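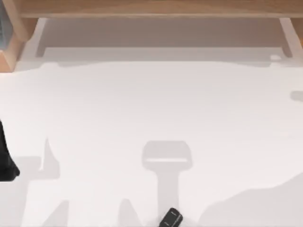
Trilok Agarwal
Founder and Head of Product, Kanaujia

FOR IMMEDIATE RELEASE
8 July 2024

Kanaujia opens its first repair and resale shop in Kemcombe

Hi everyone! I normally leave these announcements to people who are better at commas than I am, but I asked if I could write this one myself, and they gave in. We're opening a shop. It's in Kemcombe, on the ground floor of the old Graltia building, and it's going to do two things: fix furniture and sell furniture that's already had a life with somebody else.

If you've bought from us before, you know we started out with one dining table and a very slow website. We've grown since then, and one question has followed us the whole way. People write in and ask what to do with a table that has a ring on it, or a leg that wobbles, or a drawer that sticks every summer. For years we answered with a polite email and a link to a care guide. I wrote that care guide. It isn't very good.

So last January we ran a trial. We invited customers to bring in anything wooden that needed help, whether we made it or not, and we took in 500 pieces before we had to close the list. Chairs, mostly (so many chairs!), plus desks, benches, a couple of cribs and one enormous sideboard that had to come in through the loading door on its back. I spent two weekends at the bench myself and was sent home early from the second one for using too much glue.

What we learned is that most of the repairs were small. A loose joint, a missing screw, a finish that had worn through where people rest their arms. A lot of owners had been planning to throw the piece away, and plenty of them stayed to watch and asked for a go with the sandpaper. That's when I started nagging everyone here about a permanent place.

The Kemcombe shop has 19 people working in it, including six apprentices who start the same week we open. Drop-off is free, and so is a first look. If the job takes less than half an hour, we charge a flat $50. Anything bigger gets a written quote, and you can say no and take your piece home with no hard feelings. We're also giving every repair a 2-year guarantee, so if the same joint comes loose again, bring it back and we'll do it over.

The resale side works like this. You bring us a piece you don't want anymore, we make you an offer, and you pick cash or store credit (credit is worth a bit more). We clean it, fix what needs fixing, and put it on the floor with a tag that lists the work we did. I love those tags. I've already been told to keep them shorter.

Our friends at Dukby are supplying the oils and waxes for the workshop, and they'll be running an evening class once a month on looking after wood at home. The first few classes cover scratches, water marks and how to tighten a table base without stripping the threads. You can sign up at the front counter. Please do, I'll be taking the class too and I don't want to be the worst one there.

One thing we can't take yet is upholstery. We get asked all the time, and we'd like to, but it needs its own room and its own people. Same goes for outdoor furniture that has rotted through. If you're not sure, send us a couple of photos and somebody will write back within two working days.

The shop is open Tuesday through Saturday, with late hours on Thursdays. Parking is behind the building, and there's a ramp at the side entrance if you're wheeling something heavy.

About Kanaujia
Kanaujia designs and sells wooden furniture for homes and small offices, online and through its Kemcombe shop.

Press contact
Reporters who'd like a tour, an interview or a turn at the sanding bench can reach Trilok Agarwal through the Kanaujia press desk.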